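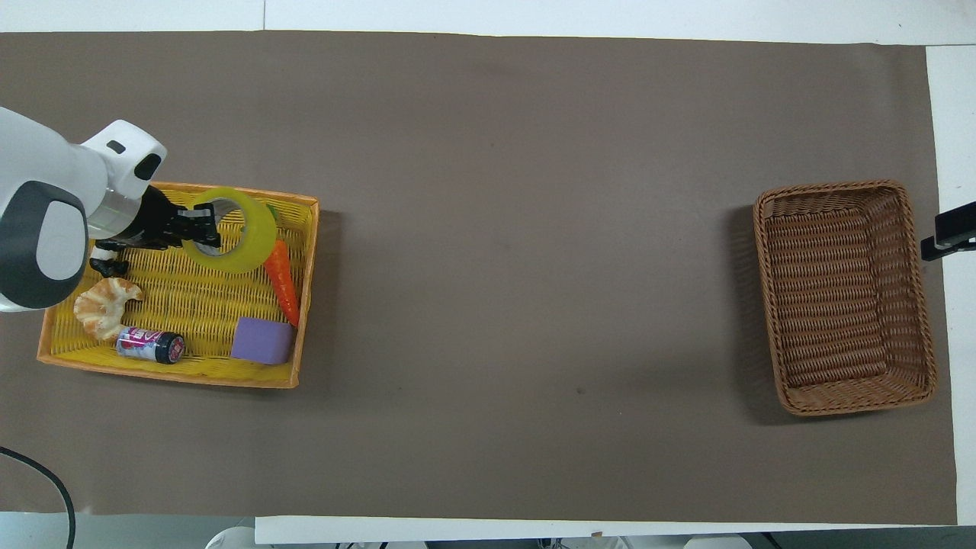 This page was last changed on Jan 27, 2020.

A storage basket is an open container, usually woven, used in homes, shops and schools to hold small goods. Baskets of this kind are commonly rectangular, which allows them to stand side by side on a shelf or table.

Form and materials
The traditional material is wicker, a general term for work woven from willow, rattan or similar plant stems. The rim takes most of the wear and is often finished with a thick braid. Other baskets are made in bright colors, at times with a rim in a contrasting shade, such as orange on yellow. Depth varies with purpose. Shallow baskets keep their contents in view and within reach, while deeper ones are preferred for bulky goods.

Use
Storage baskets frequently hold mixed contents. A single basket may contain a roll of packing tape, a canned drink, a croissant, a toy carrot and a foam cube. Household manuals generally advise sorting such items by type, using a second, empty basket to receive them. A cloth mat may be laid beneath the baskets to protect the tabletop.

Classification
In her handbook of 2000, Marcela Oravec divided household baskets into 4 classes according to depth and rim. Valdis Stankevičius later proposed that the weave of the floor be considered as well, and the Jankauskaitė collection in Clistby is cataloged on that basis.

See also
Basket weaving
Hamper
Wicker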